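Sandeck library reading room to reopen with longer hours

15 February 2024

Good news for anyone who has missed the big chairs by the window - the reading room at Sandeck Public Library opens again next week, and it will stay open two hours later than it used to.

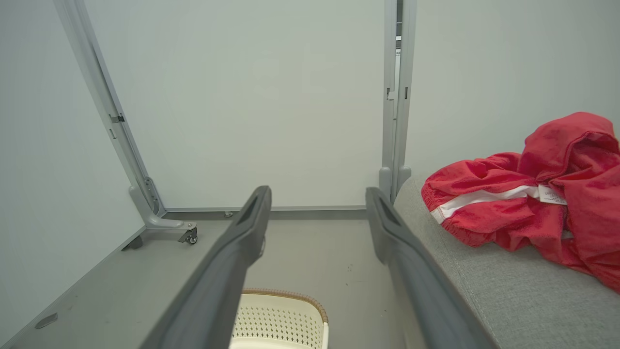
What's new inside

The room closed in December so the old heating pipes could be replaced. While the floor was up, the library went ahead with a long list of smaller jobs that readers have been asking for. There are now 12 desks with their own lamps, a proper table for newspapers, and outlets you can reach without crawling under anything!

The local history shelves have moved in from the upstairs hallway, and they look right at home. Around 600 books and pamphlets are going into the new cases, including the full run of the Pendolura mill newsletters, which used to be kept in storage and had to be asked for a day ahead. Now you can just walk up and pull one off the shelf. The newsletters are a joy to read, full of bowling scores, pie recipes and long arguments over where to park.

Large print has grown too. It takes up the whole wall next to the door, and the mysteries finally have their own section.

Getting there

The side entrance on Favden Street will be the main way in for now, as the front steps are still being repaired. It has a ramp and a wide door. The number 13 bus stops across the street, and bike racks are just past the corner. Drivers can use the lot behind the post office after 5 p.m. at no charge.

Longer evenings

The reading room used to close at 6 p.m. It will now stay open until 8 p.m. on weekdays, with weekend hours unchanged. The children's room keeps its old schedule through the spring, and story time goes on as usual in the downstairs room.

Books borrowed before the closing can go back in the drop box or to the front desk. No late fees will be charged on anything that was due while the room was shut, so if you have had a novel sitting on the nightstand all winter, bring it along.

Opening evening

Everyone is welcome at the opening evening, which starts at 5 p.m. There will be coffee and cider, a table of old town maps to look through, and a short concert by the Mathebula Strings, who filled the place last time they played - come early if you want a seat. Library cards can be made on the spot with any proof of address.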